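The Trial at Grarkska

Precious Visser signed for the crates in the loading bay and counted them against the sheet, although the driver was already back in his cab. Everything was there. The unit was called the Ruller, and the hotel had it on trial through the end of May. After that they could buy it, lease it, or send it back.

The rental came with a technician. His name was Nelu Iordache and he had driven up from the Jaltis office with a sleeping bag on the back seat, in case the hotel was full. It was not full. She gave him room 38, over the kitchen.

"What does it do if a guest orders something we're out of?" she asked him the first morning.

"It waits."

"For how long?"

"Until somebody tells it something else."

She wrote that down. She had been asked to write everything down. The owner, Mr. Baláž, lived in another country and read reports on his phone, and what he wanted from her was a recommendation of one page or less. The Grarkska was an airport hotel. People landed late, the restaurant closed at ten, and between ten and six the only person who could put together a tray of food was the night clerk, who also had to watch the desk. The Ruller was supposed to put together the trays.

The brochure said it could be working an hour after delivery. It took two days. Nelu covered the table in brown paper and moved the baskets and stands back and forth until he was happy with what the arms could reach. He never raised his voice at it. When it dropped something he picked the thing up, put it back where it had been, and started the order again.

Precious had worked nights at that desk for years before they made her manager. She knew how it went at two in the morning. Someone came down in socks and wanted a sandwich, and while you were in the back getting it the phone rang and a crew van pulled up outside. She had cried in that back room once, over a phone bill that had nothing to do with work. She did not put this in the report.

She did put in the price. The lease was 2,752 a month, service included. A part-time night person cost a little less and could also carry bags.

"You're going to say no," Nelu said. He had seen the number underlined on her pad.

"I haven't said anything."

"Most places your size say no. It's all right. I get paid the same."

"Would you buy it?"

He thought about it longer than she expected. "For the food, maybe. I wouldn't buy it to save on a person. You'd still need one to fill the baskets."

On the last night she stayed late to watch it run. Nelu sat on an upturned crate with the laptop on his knees. She had written a set of practice orders on the backs of old key envelopes, the kind of thing people really asked for, and she read them out to him one at a time and he typed them in. She had brought in stock from the lobby shop and the kitchen: cola, crackers, sandwiches, yogurt, cookies, some foil food containers.
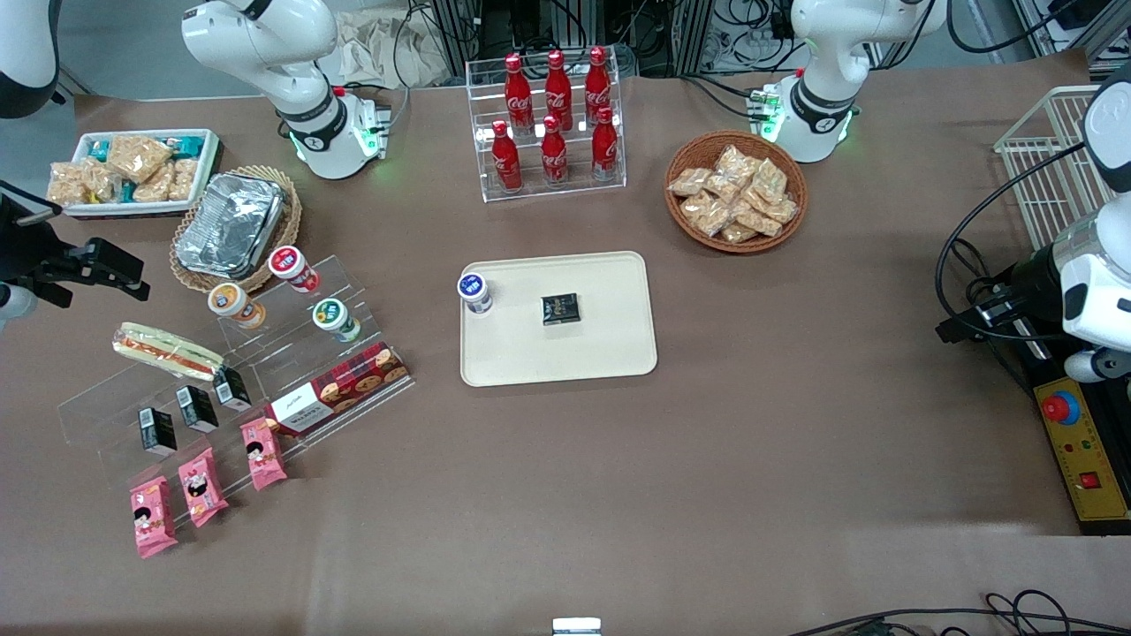 "Next one," Nelu said.

"Yogurt and a cola. Room service, leave at door."

He typed. She pulled her chair closer. She had thought it would be loud, and most of what she could hear was the ice machine down the hall.

"My mother would hate this," she said.

"Mine thinks I repair elevators."

She laughed, and then the desk phone rang and she went out to get it, because the night clerk was on his break. It was a man in a third-floor room who wanted to know if there was anything to eat. She told him what they had. He asked for a sandwich and something sweet, whatever was easiest. She wrote it on a key envelope and carried it back.

"This one's real," she said.

Nelu looked at the envelope, then at her. "It's your trial."

"Put it in."

He put it in. She stood behind him with her arms folded. She would write the page in the morning, and she still did not know what it would say. She found a clean napkin and a plastic fork in the drawer, in case the man needed them, and waited to take the tray up.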